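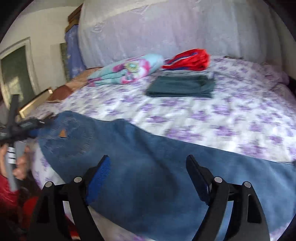

August, started 7:40 a.m.

Garment handling rules, second pass

Really good morning on the rule sheet. I went in expecting to patch the Vallia draft and ended up rewriting half of it, and I like it so much better now. It fits on one page again! The old one had grown to three, with exceptions to exceptions, and two of us had been working from different printouts for weeks.

Biggest change is the start state. The draft said "garment placed naturally on the surface," which everyone reads their own way. New wording:

1. Work garment lies alone in the near or middle part of the surface, one layer of stack at most, all of it within reach of both hand-held grippers.
2. Finished pieces go to the far side and stay there. No reaching over them mid-take.
3. Bedding is allowed as a work surface, patterned or plain. Note the pattern in the log.
4. Say in the log which way the waistband points before the first grasp. Left, right, near, far. No "normal."

Rule 3 was the one I fought for. Plalteter's older guidance wants a plain, flat table, and I get it, but people fold clothes on beds! With a floral sheet and a soft mattress you get sag and creases, and a fingertip can pick up sheet along with hem. I want that in the set, labeled properly. If a grasp takes sheet and garment together, the take is kept and tagged "double pick." We used to throw those out, and that was a shame.

Then the two-person rule, which needed the most words. When a second person works a gripper from the other side of the bed:

5. Agree out loud who grasps first. The other one holds still with the fingers open.
6. Never close on a layer the other gripper already has, unless the log says "shared grasp."
7. Sleeves pushed up or snug at the wrist. Loose cuffs and finger linkages don't mix, and pivot pins love a thread.
8. Either person can call stop. No explanation needed until both grippers are down.

Denim gets its own note. It's stiff enough to hold a crease you didn't ask for, and the pocket edges are where everything snags. I've written "avoid closing on patches, rivets or frayed edges on the first grasp" and left it at that. The Hattori checklist has a separate table for seam thickness, very thorough, but I don't think anyone in a bedroom is going to measure a seam.
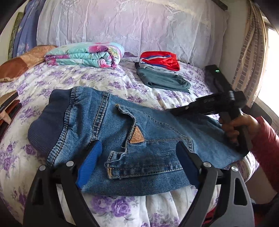 Margin comment, added at lunch: I'd drop the "first grasp" limit on frayed edges and just tag them. If we steer everyone toward clean cloth, the policy never learns what to do with a ripped pocket. Also rule 8 should be rule 1.

Yes to moving it, done, stop call is now at the top and everything else shifts down one. Less sure about the frayed edges. Catching a loose thread in the linkage costs us a cleaning every time, and I'd like a tag definition before we open that door. Left it in brackets for now.

Checked the numbers against Livix after that. The set stands at 2,025 takes. Of those, 194 have two grippers from two people, and 58 of the 194 have nothing in the log about who went first. So rule 5 (now 6) wasn't me being fussy – it's a real hole. I'm not going to fill in the 58 by watching them back and guessing. They get "order unknown" and stay as they are. I think that should be a rule too: a blank is logged as a blank.

Another 31 takes have the waist direction written as "normal." Ha. Those can be fixed from the first second of video, so I'll do them myself.

Small stuff:
– wipe the ridged pads between garments, lint builds up in the grooves fast with dark cotton
– pile height at the back of the bed: still no limit in the rules, need one, a tall quilt can hide a folded shirt behind it
– print the new page larger, last one was unreadable from the floor
– ask whether Vallia wants tracked changes or a clean copy

Trying the full page with the heavy stuff next, quilts included. Can't wait to see where it breaks.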